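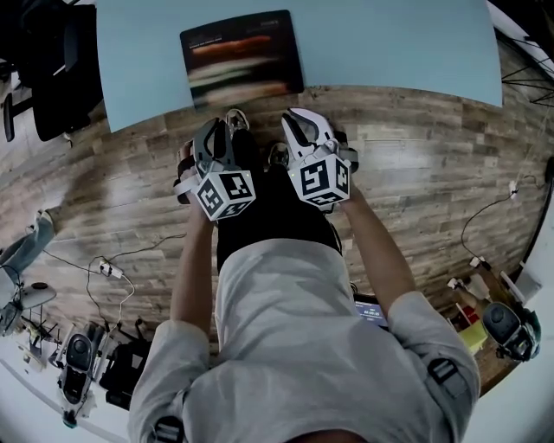 Dedeo Handheld Gripper Kit

The Dedeo kit is a pair of hand-held grippers for recording manipulation data without a robot in the loop. The operator wears a strap on each upper arm, takes a gripper in each hand and does the task at normal speed. Trajectories and video come out in the same format our arm controllers read.

What is in the kit

Two grippers, left and right
Two marker cubes
Two adjustable arm straps with plastic buckles
Charging cable and hub
Spare finger pads, 10 pairs
Hard carry case

Fingers are available in dark gray or white. The geometry is the same in both colors. Many customers order one of each so that left and right are easy to tell apart on playback.

Fingers and pads

The pads are soft and textured and meet in a V-shaped notch, which helps center round items such as pens, bottle caps and cable ends. They wear at the tip first. Replace them when the texture is gone. Pads push on by hand and need no adhesive.

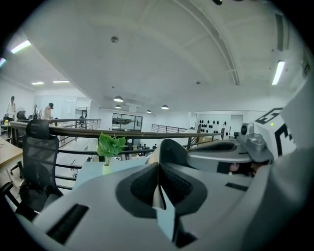 View from the gripper camera, mezzanine level.

Camera and tracking

Each gripper has its own wide-angle camera, set so the pads stay in view along with the work. Expect strong curvature toward the edges. The calibration file supplied with your serial number corrects for it, and raw footage is always kept next to the corrected copy.

The printed markers are used to locate one gripper from the other and from a head camera. Keep them clean and avoid direct glare. If a marker is scratched, order a replacement face; the cube itself does not need to come off.

Setup

First-time setup takes roughly 30 minutes. After that, most operators are recording within a few minutes of putting the straps on. Calibrate again if a gripper has been dropped or if the pads have been changed.

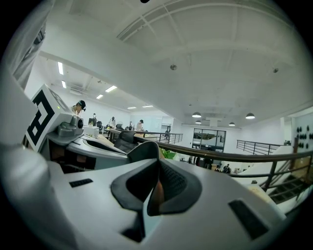 Large rooms are fine. The kit does not need base stations or a fixed tracking area, so an operator can start at a desk and continue in another part of the building. Plain walls and long corridors give the tracker less to work with, and we suggest a short test recording there before a full session.

Ordering

Kits ship from Lutthorpe within 14 working days. The item number is 159. Training for new operators is booked separately through Abdelaziz, our service partner. The Wuvano export plug-in is included for the first year and can be renewed from your account page. Strap sets and pads can be added to any order.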